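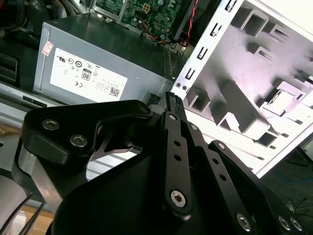 **Progress report 2 to the Rees Fund**
Project: Coltach bench arm for computer dismantling
Grant holder: Findatham Shared Workshop
Period covered: January to date
Date of report: April 13, 2019

## 1. Summary

The grant was given for building a small robot arm that can take the main parts out of scrap desktop computers without damage to the parts or to the case. At the end of this period the arm is assembled, mounted on its bench and able to reach into an open case under manual control. The gripper has been rebuilt once. Screw removal by the arm has not been started and is now proposed for the next period.

Spending to date is £3,541. The remaining budget is enough to finish the work as agreed, provided the change in section 6 is accepted.

## 2. Work done since the last report

### 2.1 Arm and bench

The arm was moved from the temporary trestle to the fixed bench along the north wall of the workshop. The trestle flexed when the arm was fully extended, and the fingertip position drifted after each stop. The fixed bench has a steel plate let into the top, and the base of the arm is bolted through it.

After the move, the arm was sent to the same marked point 100 times from different starting positions. The largest error was 1.8 mm, with the shoulder joint responsible for most of it. The target set in the application was 2 mm, so no further work on the base is planned.

The shoulder motor was running close to its rated current with the arm held out level. A spring has been fitted to carry part of the weight. This lowered the holding current enough that the motor can be left on for a full session. The spring is a stock part and cost very little, but fitting it meant making two brackets, and the second of these had to be made twice after the hole spacing was taken from the wrong drawing.

### 2.2 Gripper

The first gripper used two flat plates closing on a screw thread. It was strong but slow, and too wide to go between a power supply and the frame of a case. It was withdrawn in January.

The present gripper uses perforated linkage arms in black, with a small ridged fingertip at the end. The bracket for the finger is fixed with hex socket screws to an aluminium block. The row of holes in each link allows the pivot position to be changed without making new parts, which has been useful while the reach is still being settled. Three link lengths have been tried. The longest reached furthest into the case but twisted under side load, and the middle length is now the standard one.

Points noted on the present gripper:

- The fingertip grooves hold well on painted or folded steel edges. They slip on smooth labels.
- The pivot screws work loose after repeated cycles. Thread lock has been applied and the screws marked with paint pen, so that any movement shows at the next check.
- Grip force is set by motor current alone. A force sensor was in the original plan and has been left out for now on grounds of space.
- The base housing is broader than it needs to be. It limits how far the wrist can roll before it touches the side of the case.

### 2.3 Camera

A small camera has been mounted at the wrist and looks forward over the gripper. It replaces the overhead camera for close work. The overhead view was blocked by the arm itself as soon as the gripper entered the case.

The wrist view shows the fingertip and the part to be gripped together, and an operator can now line up the arm without standing over the bench. Its main weakness is uneven light. With the work lamp on the right, white metal on that side comes out nearly blank, while the other side of the case stays readable. Screw heads and slot edges in the bright area are then hard for the software to find. Turning the lamp down loses detail in the drive bays. A second, weaker lamp on the left with a paper diffuser has been tried for one session and gave better results. A proper mount for it is on the job list.

### 2.4 Software

The control program was reorganised so that each joint has its own limits file. Before this, a change of gripper meant editing limits in several places, and on one occasion the wrist was driven into its end stop as a result. No damage was found.

Recorded movements can now be played back at reduced speed. The operator guides the arm through the movement, the program stores it, and the playback can be stopped with a foot switch or with the red button on the bench. Both stops cut motor power and were tested at the start of every session.

The part-finding software was trained on 501 labelled pictures taken in the workshop. It finds power supplies and motherboards reliably in even light. It is poor at cables, which it tends to join together when they cross, and it often takes the shadow of a folded edge for a slot. More pictures are needed, in particular of thin wires against dark backgrounds.

## 3. Trials on desktop cases

Fifteen scrap desktop computers were supplied by the Gulham reuse store. All were checked by a member before use, left unplugged for a week and recorded by case type. Power supplies are removed whole and are never opened in the workshop. This rule is posted at the bench and applies to manual work as well.

The trials were divided into stages. In each case a member removed the cover and the fixing screws by hand first.

| Stage | Task | Position at report date |
|---|---|---|
| A | Move the gripper into the open case and out again without contact | Complete |
| B | Touch a named part with the fingertip | Complete |
| C | Grip the edge of the power supply housing | In progress |
| D | Lift the power supply clear of the case | Not started |
| E | Unplug the main board connector | Not started |
| F | Remove fixing screws | Not started |

Stage A was slower than planned. The folded metal round the expansion slots stands proud of the frame in several case types, and the right-hand link caught on it in early runs. The approach path now comes in from the open side at a steeper angle and levels out once the fingertip is past the slot rail.

Stage B gave few problems. The arm stops on a rise in motor current, and the threshold was lowered until contact no longer moved a loose power supply on its shelf.

Stage C depends on the type of housing. Where a vent grille meets the end of the unit there is an edge for the fingertip to catch. Where the housing is smooth, and especially where the regulatory label covers the front face, the grip fails under load. Three remedies are being compared: a rubber sleeve over the fingertip, a wider jaw surface on the fixed side, and a suction cup carried on a separate tool. The rubber sleeve is the cheapest and will be tested first.

Wiring is the main hazard to the arm in all stages. Supply leads and the twisted pairs for the front panel are routed differently in every case and often cross the path of the gripper. At present the operator moves them aside by hand before the run starts, with motor power off.

## 4. Spending

The total of £3,541 includes the arm kit, motors, the bench plate, the wrist camera, aluminium stock, fixings and the replacement gripper parts. Workshop time has been given by members and isn't charged to the grant.

The first gripper was a loss in the sense that few of its parts could be used again. The screw thread and its motor have been kept as spares. The sum set aside for a force sensor has not been touched.

No single purchase in this period was above the limit for which the Fund asks for prior approval. Receipts are held at the workshop and copies are attached separately.

## 5. Problems and risks

**Supply of cases.** The Gulham store has changed its opening days and now clears its scrap shelf more often. Cases must be collected within a few days of being offered. Storage at Findatham is limited to one rack, and this is already full.

**Joint wear.** The elbow joint has developed slight play. It's within the error given in 2.1, but the bearing will be replaced before Stage D, when the arm will carry its first real load. The part is in stock.

**Payload.** A full-size power supply is heavy for this arm at long reach. Calculation shows a narrow margin with the spring fitted. If the margin proves too small in practice, the bench position of the case will be moved closer to the base, and larger tower cases will be left out of the trials.

**Cable damage.** The cables to the gripper run beside the wrist and have been rubbed by case edges. A fabric sleeve has been fitted over the exposed length. The cables are inspected before each session and replaced if the insulation is marked.

## 6. Change requested

The application listed screw removal (Stage F) as part of the present period. We ask the Fund to agree that it be moved to the next one, after Stages C and D. A driver tool can't be mounted beside the present gripper without blocking the wrist camera, and a tool change mount will have to be designed. The sum held for the force sensor would cover the materials for this mount. No additional money is requested.

If the change isn't agreed, the driver could be mounted in place of the gripper for a separate series of tests. This would give results on screws sooner but would stop work on lifting for as long as the tests ran.

## 7. Work planned for the next period

1. Fit the second lamp on a fixed mount and repeat the part-finding tests under both lamps.
2. Test the rubber fingertip sleeve on smooth and labelled housings, then the wider jaw if needed.
3. Replace the elbow bearing and repeat the repeatability test.
4. Complete Stage C on all case types held.
5. Begin Stage D with the smaller power supplies, case clamped to the bench.
6. Reduce the width of the gripper base housing.
7. Draw up the tool change mount, subject to the Fund's reply on section 6.

Drawings for the present gripper and the spring brackets are complete and will be released with the joint limits files once the housing has been altered. A reply on section 6 before the end of the month would allow the mount materials to be ordered together with the bearing stock.

Submitted on behalf of Findatham Shared Workshop, Coltach project group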